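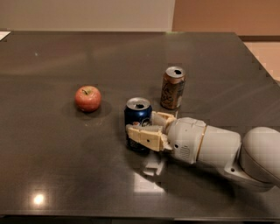
Abb. 4: Dunkelgrauer Tisch vor heller Wand

4 Einrichtung der Meldestation am Badestrand

Dieser Abschnitt richtet sich an die Wachleitung und an Personen, die die Meldestation Gramura zu Saisonbeginn in Betrieb nehmen. Lesen Sie zuvor Abschnitt 3 (Lieferumfang und Akkupflege). Die Meldestation ersetzt keinen Notruf. Bei Lebensgefahr ist immer zuerst die 112 zu wählen.

4.1 Vorbereitung

Sie benötigen die Basisstation, das Netzteil, die Antenne mit Verlängerungskabel, mindestens zwei Handgeräte und den Zugangscode der Leitstelle. Der Code wird je Strandabschnitt vergeben und gilt für eine Saison. Für den Abschnitt Dillevora gibt es zwei Codes, einen für den Hauptturm und einen für die Außenstelle Sæther.

Hinweis: Handgeräte aus der Vorserie (graue Sendetaste) lassen sich an dieser Basisstation nicht anmelden.

4.2 Basisstation aufstellen

1. Stellen Sie die Basisstation im Wachraum auf eine feste, ebene Fläche. Halten Sie zur Wand so viel Abstand, dass der Antennenanschluss zugänglich bleibt.
2. Schrauben Sie das Antennenkabel handfest an. Verwenden Sie keine Zange.
3. Führen Sie das Kabel durch die Dachdurchführung nach außen und montieren Sie die Antenne senkrecht am Mast.
4. Schließen Sie das Netzteil an. Die Statusleuchte blinkt gelb.
5. Warten Sie, bis die Leuchte dauerhaft grün leuchtet. Das kann beim ersten Start einige Minuten dauern.

Vorsicht: Arbeiten am Mast nur bei trockenem Wetter und zu zweit durchführen. Bei Gewitterwarnung ist die Montage abzubrechen.

4.3 Handgeräte anmelden

1. Öffnen Sie an der Basisstation das Menü »Geräte« und wählen Sie »Anmelden«.
2. Geben Sie den Zugangscode ein und bestätigen Sie.
3. Halten Sie am Handgerät die Sendetaste und die Taste »Kanal« gleichzeitig gedrückt, bis ein Doppelton zu hören ist.
4. Vergeben Sie einen Rufnamen. Zulässig sind Turmname und Nummer, keine Personennamen.
5. Wiederholen Sie die Schritte für jedes weitere Gerät.

Die Reichweite über offenem Wasser beträgt 2.000 Meter. Hinter Molen, Pfeilern und Steilufern sinkt sie deutlich. Am Strand von Stillcombe wird ab 800 Metern ein Zwischenverstärker vorgeschrieben (siehe Abschnitt 6).

4.4 Alarmstufen festlegen

Ab Werk ist nur die Stufe »Person im Wasser in Not« aktiv. Die Stufen »Person vermisst« und »Medizinischer Notfall an Land« müssen freigeschaltet werden.

1. Wählen Sie im Menü »Alarm« die gewünschte Stufe.
2. Tragen Sie die Empfänger ein. Die Leitstelle ist fest hinterlegt und kann nicht gelöscht werden.
3. Legen Sie fest, ob der Alarm außerhalb der Wachzeiten weitergeleitet wird.
4. Speichern Sie mit »Übernehmen«. Ohne diesen Schritt gehen die Eingaben beim Verlassen des Menüs verloren.

Achtung: Die nächtliche Weiterleitung darf nur nach Rücksprache mit der Leitstelle abgeschaltet werden — auch dann, wenn der Turm nicht besetzt ist.

4.5 Probealarm

1. Kündigen Sie den Probealarm telefonisch bei der Leitstelle an.
2. Gehen Sie mit einem Handgerät 700 Meter am Ufer entlang.
3. Drücken Sie die rote Taste, bis das Gerät vibriert.
4. Lassen Sie sich den Eingang mit Uhrzeit und Rufnamen bestätigen.
5. Tragen Sie das Ergebnis in das Wachbuch ein.

Bleibt die Bestätigung aus, prüfen Sie zuerst den Antennenanschluss und danach den Zugangscode. Im Juli ist der Probealarm wöchentlich vor Öffnung des Badebetriebs durchzuführen, in den übrigen Monaten der Saison alle zwei Wochen.

Ansprechpartner für Zugangscodes: Holger Sandberg
Technische Fragen: Tyra Engström
Stand dieses Abschnitts: 12. Dezember 2023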